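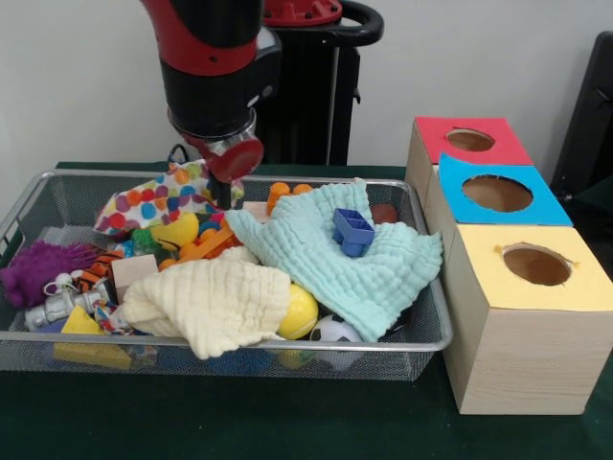
## Chapter 4: Sorting, or Where Does the Duck Go?

Every household owns at least one container whose official purpose is "toys" and whose real purpose is "everything that was on the floor when the doorbell rang." This chapter takes that container seriously. Ours is a wire basket, and a fairly typical one: a striped tiger, a ball or two, a wooden block, and a polka-dot cloth that has settled in among them as if it paid rent. Before you sort such a thing you have to decide what counts as the same. A yellow foam wedge and a small wooden cube are both blocks, until you meet a four-year-old who feels otherwise.

Aisling Tully, whose Plindodell study looked into 183 family playrooms, called this the *first-cut problem*. The first rule you choose decides how much work is left over. Sort by color and you will finish quickly, then find that the balls are in five different places. Sort by kind and the balls stay together, but you will spend the afternoon arguing over what a cloth is. 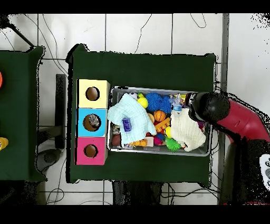 Most people start with whatever is on top. Tully found that they also start with whatever they like, and leave the dull things for last - a method familiar to anyone who has eaten around the peas. Cloth suffers most. It covers other items, so it must be moved early, yet it belongs to no obvious group and tends to be moved straight back.

Three terms will be used throughout the chapter:

- **Pile:** items together with no rule.
- **Group:** items together with a rule you can say out loud.
- **Remainder:** items the rule forgot. 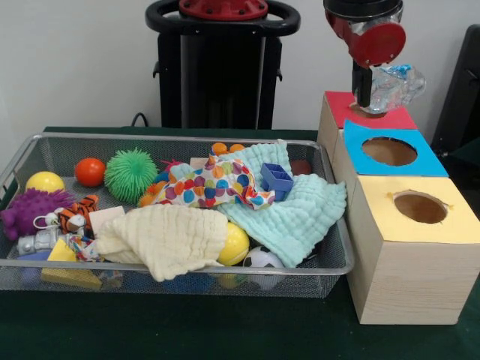

A remainder is no disgrace. Bernadette Nic Aodha argued that a sort with nothing left over has usually cheated, most often by means of a group named "other." Her own list of 539 household objects ended with 19 she declined to place, and she defended every one of them at length.

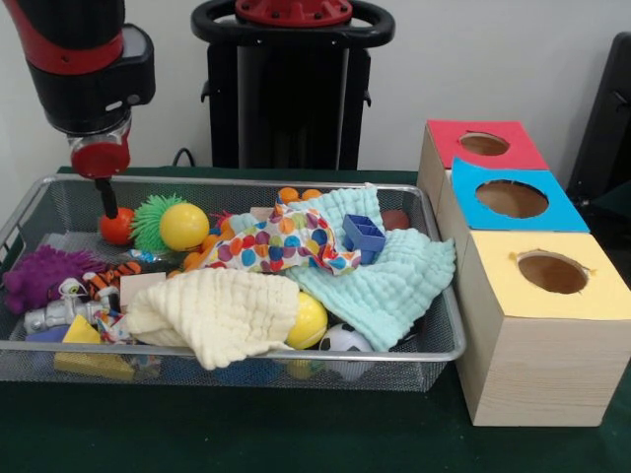
**Figure 4.4** Spiky green ball, smooth yellow ball: one group or two?

Write down your answer before you read Section 4.1. You will be asked to change it.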